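Suporte > Garra manual Clirov > Falhas e segurança > Pastilha presa

Garra Clirov: o que fazer quando os dedos fecham e não voltam a abrir

Última atualização: 9 set. 2018

Este procedimento aplica-se à garra manual Clirov com firmware anterior à versão 263. A falha é sempre a mesma: o operador aperta o gatilho, os dedos fecham sobre o objeto e, quando o gatilho é solto, a garra continua fechada. O registo de eventos mostra o código 420. Em alguns casos o código só aparece depois de reiniciar a base.

Não force os dedos com a mão. Foi assim que tivemos a única lesão até agora, um dedo entalado na bancada de Cerkcombe, em janeiro. A mola de retorno continua sob tensão mesmo com a alimentação cortada.

Antes de começar

Precisa de uma chave Allen de 2 mm, um pano sem pelo, álcool isopropílico e o cabo de serviço. A luva fina de nitrilo é opcional. Retire anéis e pulseiras.

1. Parar e cortar a alimentação

Carregue no botão de paragem da base e espere que o indicador se apague. Desligue o cabo do lado da base, nunca do lado da garra, que tem um conector frágil. Se a gravação estiver a decorrer, feche a sessão no Zudus antes de desligar, ou o último ficheiro fica ilegível e terá de ser apagado à mão.

2. Libertar a mola

Apoie a garra na bancada, com os dedos virados para o lado oposto ao seu corpo. Introduza a chave no parafuso de alívio e rode meia volta para a esquerda. Deve ouvir um estalido. Se não ouvir, volte o parafuso à posição inicial e repita. Ao fim da segunda tentativa pare e envie a unidade para a oficina.

3. Verificar as pastilhas

As pastilhas brancas com nervuras são a causa mais frequente. Quando uma delas se descola na borda, entra na calha e trava o curso. Passe a unha ao longo da borda: se levantar, a pastilha tem de ser substituída. Colar de novo não resolve, e a cola que escorre para a calha dá origem à mesma falha uns dias depois.

Limpe as nervuras com álcool e deixe secar. Troque sempre as pastilhas aos pares.

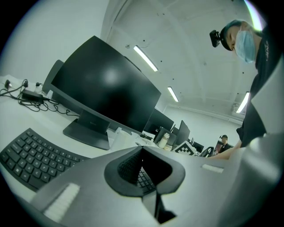 Albane Gaillard escreveu-nos a dizer que seguiu os passos até aqui com pastilhas novas e que o código 420 voltou na mesma tarde. No caso dela, o problema estava no sensor de fim de curso, que tinha ficado desalinhado depois de uma queda. Pediu que a verificação do sensor passasse a ser obrigatória em qualquer garra que tenha caído, mesmo sem danos à vista. A alteração foi aceite e corresponde ao passo seguinte.

4. Verificar o sensor de fim de curso

Ligue o cabo de serviço e abra o ecrã de diagnóstico. Com os dedos totalmente abertos à mão (a mola já está aliviada, não deve haver resistência), a leitura deve ser 500. Um valor mais baixo indica desalinhamento. Desaperte o suporte do sensor, ajuste até obter a leitura certa e volte a apertar. Confirme o valor depois de apertar, que o suporte tende a rodar com o parafuso.

5. Repor e testar

Rode o parafuso de alívio meia volta para a direita. Ligue a alimentação. Faça os primeiros ciclos em vazio, com a outra mão afastada, e só depois com um objeto mole. Se os dedos hesitarem a abrir, pare.

Garras com a base Delaunay antiga não têm botão de paragem próprio. Nessas, corte a corrente no interruptor da tomada múltipla e aguarde que o ventilador pare antes de tocar na mola.

6. Registar a falha

Anote o número de série, a versão do firmware e a peça substituída na ficha da unidade. Escreva também se houve queda. As pastilhas retiradas vão para o saco de devoluções, com a etiqueta da garra de onde saíram.

Contacto: formulário de suporte Clirov | © 2018 Clirov | Voltar ao topo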